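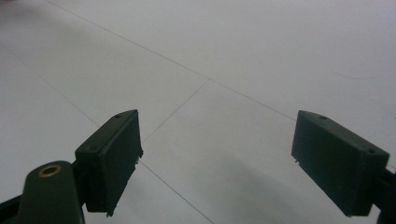

Step 2: Mop with less water than you think

I used to slosh half a bucket over my kitchen tiles and then wonder why they dried all streaky. Now I wring the mop until it barely drips — my arms hate it — and work backwards towards the door.

One capful of cleaner in 6 litres of warm water is plenty for me. Do the grout lines first with an old toothbrush, then go over the lot twice, changing the water in between. Leave it 28 minutes before you walk on it, socks included!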